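La mano prestada

A las 6 de la mañana el taller de Cullano todavía olía a pan, porque la planta de abajo había sido una panadería y las paredes no se habían enterado del cambio. Poppy Bloxham subió los escalones de dos en dos, con el abrigo a medio quitar y una idea que no la había dejado dormir.

- ¡La muñeca! - dijo al entrar -. Es la muñeca, Dennis. Le estamos enseñando a coger las cosas como si tuviera prisa.

Dennis Holroyd levantó la vista del teclado. Llevaba allí desde las 4 y tenía esa calma un poco vidriosa de quien ha visto cerrarse una pinza demasiadas veces en el mismo sitio.

- Buenos días, Poppy.

- Buenos días. Es la muñeca.

El encargo venía de Clanico, que tenía un almacén de objetos devueltos a las afueras de Prodville: cajas, juguetes, bolsas arrugadas, rollos de cinta, todo lo que la gente manda de vuelta en un paquete mal cerrado. Querían un brazo que metiera la pinza en un cajón revuelto y sacara una cosa, y luego otra, sin que nadie le hubiera dicho antes qué cosas iba a encontrar. Y lo querían en febrero.

El método era sencillo de contar. Una persona se sentaba en la mesa de mando, agarraba el mando de Papadakis, que así llamaban al aparato por el apellido grabado en la carcasa, y movía la mano. El brazo, en el otro lado de la sala, movía la suya. Cada vez que la persona sacaba algo del cajón, el ordenador guardaba el recorrido entero: por dónde había bajado, cuándo había dudado, cuánto había girado antes de cerrar. Con 1,000 recorridos empezarían a entrenar. Llevaban menos de la mitad.

A Poppy le parecía lo más bonito del mundo. Se lo había explicado a su madre, al conductor del autobús, a una señora que esperaba turno en la farmacia. ¡Que una máquina aprendiera de un gesto! No de una lista de órdenes, ni de una fórmula escrita en la pizarra, sino de la manera en que alguien ladea los dedos para entrar por el hueco que queda entre dos cosas. Ella había aprendido a hacer punto así, con las manos de su abuela encima de las suyas, y todavía hoy era incapaz de decir cómo se empezaba una vuelta. Las manos sí lo sabían.

- A ver, enséñame esa muñeca - dijo Dennis, y le dejó la silla.

Poppy se ajustó la correa, respiró y bajó despacio. Los tres primeros intentos fueron un desastre. En el primero la pinza empujó la caja contra el fondo. En el segundo cogió aire. En el tercero agarró la caja por una esquina, la levantó un palmo y la dejó caer con un ruido de lata que hizo temblar las tazas.

- ¿Los borro? - preguntó Dennis.

- No, no, márcalos como fallidos y guárdalos. También se aprende de eso. Yo, por lo menos.

Al cuarto intento paró a mitad de camino, con el brazo ya dentro, y soltó el freno para mirar. Era algo que no hacía nunca. Se levantó y dio la vuelta a la mesa para verlo desde el otro lado, el cajón de metal rayado con la caja roja de lunares al fondo, la figura de plástico naranja atravesada delante, el envoltorio transparente hecho un ovillo y los cables de la muñeca enroscados encima de la caja como un nido.

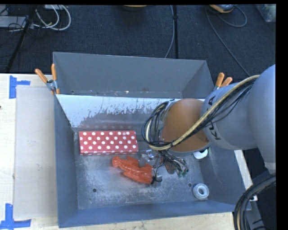

Sandra Staniforth comentó desde la puerta que un novato siempre mira la pinza, y que habría que mirar el hueco. Que en sus tiempos con las grúas del puerto pasaba igual: el gancho va solo si una sabe dónde tiene que acabar, y si le clavas los ojos al gancho, el gancho se te pone a bailar. Luego preguntó si había café.

- ¡Repite eso! - pidió Poppy.

- Que si hay café.

- Lo otro.

Sandra lo repitió, con más detalles y con una taza en la mano. Había entrado en el proyecto para llevar la contabilidad y hasta esa mañana no había dicho una palabra sobre el brazo. Poppy le ofreció la silla. Sandra dijo que no, que ni hablar, que ella tenía facturas. Después dejó la taza, se sentó y preguntó cuál era el botón de cerrar.

Lo que pasó a continuación Poppy lo contaría muchas veces, cada vez con más aspavientos. Sandra no bajó en línea recta. Hizo que el brazo se asomara primero, con un giro pequeño, como quien mira dentro de un bolso ajeno, y lo dejó quieto un instante. Luego lo metió de lado, entre la caja y la figura, y solo al final enderezó la muñeca. La pinza se cerró en torno al plástico naranja con una suavidad que a Dennis le hizo soltar una palabrota en voz baja. La figura subió, se balanceó un poco y acabó en la bandeja.

- Otra - dijo Sandra.

Sacó la caja. Sacó el rollo de cinta por el borde, que hasta entonces no lo había conseguido nadie. Con el envoltorio transparente tardó más, porque se le escurría, y le hablaba entre dientes, ven aquí, ven, no seas tonto, y Dennis se dio cuenta de que el micrófono estaba encendido y no dijo nada. A mediodía llevaba 14 seguidas sin un solo fallo y las facturas seguían en su carpeta.

- Esto hay que enseñárselo a los Entwistle - dijo Dennis.

Phyllis y Roland Entwistle eran los dueños del edificio y los que habían puesto el primer dinero. Llegaron después de comer, ella con un cuaderno, él con las manos a la espalda, como en un museo. Roland quiso saber si la máquina se acordaba de Sandra.

- De Sandra no - dijo Poppy, que ya estaba de pie y ya movía los brazos -. Se acuerda de lo que Sandra hizo. Bueno, todavía no se acuerda de nada, ahora lo tiene apuntado. Esta noche lo repasa, una vez, y otra, y otra, y mañana le revolvemos el cajón y le decimos que pruebe sola. No va a encontrar las cosas donde estaban. Tiene que sacar de ahí la idea, ¿me entiende? ¡La idea de entrar de lado!

- ¿Y si no la saca?

- Pues le enseñamos más.

Phyllis apuntó algo. Luego preguntó, casi con timidez, si podía probar ella también. Tenía las manos finas y le temblaban un poco, y Dennis miró a Poppy, preocupado por los datos, pero Poppy ya le estaba ajustando la correa. El brazo copió el temblor con una fidelidad asombrosa. Bajó temblando, rozó la pared del cajón, se corrigió. Phyllis se mordía el labio. Tardó una eternidad en cerrar la pinza sobre la caja de lunares, y cuando la tuvo en el aire se echó a reír con una risa de niña que Roland, según dijo después en la escalera, llevaba años sin oírle.

- ¿Ese lo guardamos? - susurró Dennis.

- Ese el primero - dijo Poppy.

Se quedaron hasta tarde. Cambiaron el orden de las cosas, pusieron la figura de pie, tumbada, debajo del envoltorio. Se turnaban cada media hora y el que descansaba revolvía el cajón. Sandra corregía desde su mesa sin levantar la cabeza de las cuentas: más de lado, más, no lo mires tanto. Cuando lanzaron el entrenamiento ya era de noche, y los ventiladores del ordenador arrancaron todos juntos con un zumbido que se oía desde la calle.

Poppy durmió en el sofá del taller, tapada con el abrigo. Se despertó dos veces a mirar la curva de la pantalla, que bajaba a trompicones, y las dos veces volvió a acostarse sonriendo.

Por la mañana vaciaron el cajón y lo llenaron de nuevo a ciegas, Dennis con los ojos cerrados y volcando la bandeja. Nadie se sentó en la mesa de mando. El mando de Papadakis se quedó colgado de su gancho, y a Poppy le dio un poco de vértigo verlo allí, sin mano dentro.

- Dale tú - le dijo a Sandra.

- ¿Yo? ¿Por qué yo?

- Dale.

Sandra pulsó la tecla. El brazo se quedó quieto, tanto rato que Dennis empezó a revisar los cables con la mirada. Después avanzó, llegó hasta el borde del cajón y se asomó. Hizo el giro pequeño, el del bolso ajeno, y esperó un instante.

- Ay, mírala - dijo Sandra, muy bajito.

Entró de lado. Rozó la caja, la movió un dedo, y a mitad de la bajada le vino un temblor levísimo, una vacilación que no era de Sandra ni de Poppy. Dennis fue a decir que habría que filtrar eso y Poppy le puso la mano en el brazo. La pinza se cerró. Falló, se abrió otra vez, buscó el hueco un poco más a la izquierda y volvió a cerrarse, y esta vez la figura naranja subió con ella.

- ¡Otra! - gritó Poppy -. ¡Otra, otra, que siga!

Sandra ya estaba revolviendo la carpeta de las facturas en busca del teléfono de Phyllis.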